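## Chapter 16: Knives, Pots, Cups. Sorting a Kitchen Table

Before you start: clear one flat surface. White or pale is best, small things show up. Read p. 83 first if you skipped storage.

Key words: *blade, handle, home spot, strays*

Melquiades Beltrán taught this at Temstead with toy pieces, red plastic knife and all. Same rules as the real ones. Knife gets delt with first, held by the handle, always.

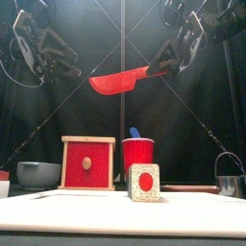 **Why does the knife go before the cups and bowls?**
It's the piece most likely to get buried under something else, and then a hand finds it the hard way.

Next, the bigger stuff. Bowls nest, pots don't (handles). Boxes stay open until the end, becuase strays keep turning up. Cups last. Anayeli Villaseñor does cups before pots, also fine, see the Zepeda method, p. 200.

Keep the blade level when moving it across other things. No waving. No passing it over a person's arm.
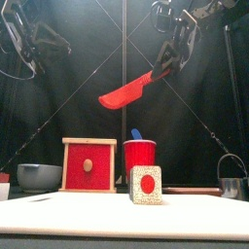
Then pick the home spot. One per object, written down. A drawer, a hook, a box, whatever the room has. Change it later if you must but change the list too.

**Try it.** Set out your own table. Write the order you'd use, then swap lists with a partner. Answers vary, notes on p. 37 of the workbook.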